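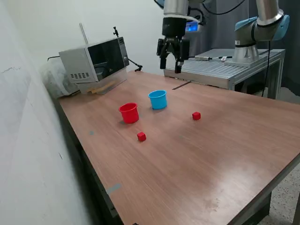
チケット 395:カップ搬送課題で2個目のキューブをつかみ損ねる
状態:解決済み
優先度:中
担当:Edvin Vik
起票:2020年2月28日
対象:学生プロジェクト「Russide」、把持プログラム

症状
赤いキューブ2個を順に赤いカップへ入れる課題で、1個目は入るが2個目の把持に失敗する。指がキューブの手前で閉じ、そのままカップの上まで移動して開く。エラーは出ず、ログ上は成功扱いになっている。青いカップを目標にしても同じ。

再現手順
1. アームを待機姿勢に戻す
2. カップ2個とキューブ2個を天板に置く
3. 課題スクリプトを引数なしで起動
4. 1個目の搬送が終わるまで待つ
5. 2個目の把持位置を確認する
24回試して、毎回ではないがほとんどで再現。キューブ同士を離して置いたときのほうがずれが大きい。

コメント1(Edvin Vik)
グリッパーの開き幅を疑って設定を見直したが、値は前回の授業のまま。指先のパッドも交換してみたが変化なし。手動でキューブの真上まで動かして閉じると普通につかめるので、ハード側ではなさそう。

コメント2(画像認識班)
認識結果を保存して確認しました。2個目の座標は画像上では合っています。ロボット座標に直したところでずれています。ずれの向きはいつも同じで、天板の奥側へ寄ります。1個目は変換前の座標を起動時に読んでいるので影響を受けていないようです。

コメント3(Edvin Vik)
キャリブレーションファイルの日付を見たら古かった。先週、アームの台と机の位置を直したあとに取り直していない。板を置いて取り直し、Fornotachの共有フォルダに上げた。これで奥行き方向のずれは減ったが、まだ約2ミリ残る。つかめるときとつかめないときがある。

コメント4(制御班)
残りの分は待ち時間だと思います。1個目を放したあと、アームが撮影姿勢に着く前に次の画像を取っています。スクリプトの122行目、移動命令のあとに完了待ちがありません。去年Grellowチームから引き継いだコードで、当時は1個しか運ばなかったので問題にならなかったのだと思います。

コメント5(Edvin Vik)
122行目の直後に完了待ちを追加。ついでに、把持後に指の開き幅を読み、全閉ならエラーを返すようにした。これで空振りを成功と記録することはなくなる。
修正後に同じ手順で24回実行し、2個目の失敗はなし。カップを左右入れ替えた配置でも通った。

コメント6(画像認識班)
こちらでも確認しました。夕方に照明を一列消した状態でも座標は安定しています。ただし赤いカップのすぐ脇にキューブを置くと、カップとキューブを一つの塊として検出することがあります。別チケットにしますか。

コメント7(Edvin Vik)
別チケットでお願いします。6月の発表会では配置をこちらで決められるので、急ぎではないです。題名に「Isah」を付けておいてください。検索しやすいので。

原因
・机の移動後にキャリブレーションを更新していなかった
・撮影姿勢への移動完了を待たずに画像を取得していた

対応
・キャリブレーションの再取得
・完了待ちの追加
・把持後の開き幅チェックの追加

残作業
・机か台を動かしたら必ず取り直す旨を手順書の最初のページに書く(担当:制御班)
・古いキャリブレーションファイルを共有フォルダから削除する(担当:Edvin Vik)

手順書の更新を確認したのでクローズします。古いファイルは削除済みです。再発した場合はこのチケットを再オープンし、認識結果の保存画像とログを両方添付してください。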